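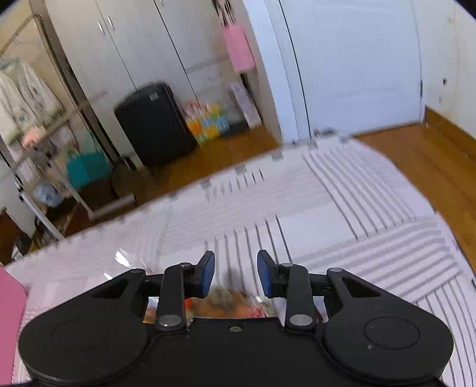
Packing snacks in checked luggage: bag first or box first?

ivone_peixoto
September 16, 2025
Sorting snacks on the bed before they go into the suitcase. Mostly foil packets and clear plastic bags, 19 in total, plus boxed items stacked by the wall. The allowance left after clothes is 400 g short of what I need. Is it worth taking the boxed items out of their cartons?

n.sayegh
Yes. Cartons add weight and a lot of dead volume. Flatten one and keep it if you want the ingredients panel for customs. The inner packets travel well enough alone.

hendham_3062
Disagree. The carton is the only thing protecting crackers from the rest of the case. I took 14 packets of biscuits home without cartons last year and most were crumbs. Weigh an empty carton before deciding; small ones are very light.

n.sayegh
Crumbs come from point loads. Put the packets flat between two layers of clothing, seams parallel to the long side of the case, and keep shoes in the other half.

We use cookies to remember your login and measure traffic. Accept all | Manage settings

marcelino_h
Sort by packet type before arguing about cartons. Foil pouches with a crimped end can be stood on edge in a row. Clear bags usually hold more air and have to lie flat. A patterned sheet is a poor surface for this, by the way. Silver wrappers disappear against stripes and get left behind. 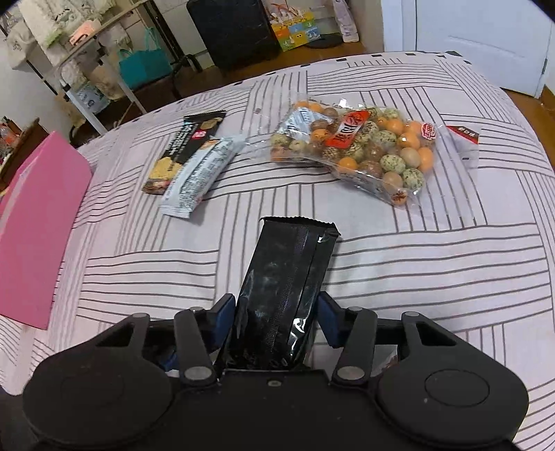 Should I pierce the foil packets to let the air out?
Leave them sealed. The gas inside cushions the contents and keeps them from going stale, and a pierced packet will leak crumbs and oil into the case.

hendham_3062
Agreed on that point. The hold is pressurised on ordinary passenger flights, so packets swell a little and settle again. Leave some slack in the case for it.

ivone_peixoto
Noted. I will open the large boxes, keep the cracker cartons, and move anything long and narrow to the sides. The paper bag can go in flat.

n.sayegh
Still think the cracker cartons are wasted space. Post the final weight.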